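Fultow refurbished office tower, bought for parts and practice

Reviewed by Wakana Oshima, 19 Dec 2021

I bought this tower in November from Fultow, who sell old office computers that companies do not want any more. It cost 90 dollars with delivery. I wanted a machine to learn on, so please read this as the opinion of a person who is learning, and whose English is also still learning.

The listing said "tested, no operating system, no drive". It came in a plain box with foam on two sides only. One corner of the case had a small dent, but the panel still slides as it should. The weight surprised me. I carried it up to the second floor and had to rest on the stairs.

What I like most is how it opens. My previous computer was a Nimik, and to reach the memory I had to take out so many screws that I always lost one under the fridge. In this one the side panel comes away and almost everything is in front of you when you lay it down. The parts you are supposed to touch are coloured blue, so even a beginner can guess where to put the fingers. My neighbour Urs Hämmerli, who repaired office machines before he retired, told me this is common with business computers. For me it was new and I was very happy with it.

The drive carrier is plastic and feels a little thin. You squeeze the two light blue tabs and it slides out. I have done this many times now and it has not cracked, but I would not do it with cold hands in a hurry. I put in a 500 GB drive I had from before and it was recognized the first time.

The cables I like less. They are the right length for the original layout and no longer. If you want to move a drive to another place, you will be pulling. The small coloured wires near the power supply are also hard to follow with the eye, and I wrote on paper where each plug goes before I touched anything. I recommend you do this also.

Now the processor. The lever on the socket is stiff, more stiff than I expected, and I was afraid of breaking something. Go slowly, and keep the old processor in something clean when it is out. Fultow does not send any instructions. I asked them by e-mail and Beverley Penrose answered the next day with a clear explanation, which I appreciated very much. She also told me which memory would fit, so I did not waste money.

Noise is low when the computer is doing nothing and quite loud when it is working. In a bedroom I would not like it. In my workroom it is fine.

I give it four stars from five. One star is gone for the packing and the dent. If you need a fast computer for games, look somewhere else. If you want to take something apart and put it together again without fear, this is good value, and I would buy from Fultow a second time.
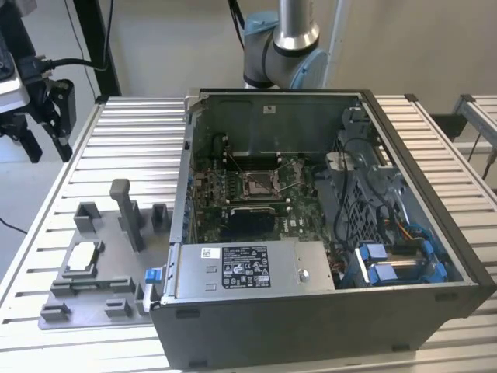
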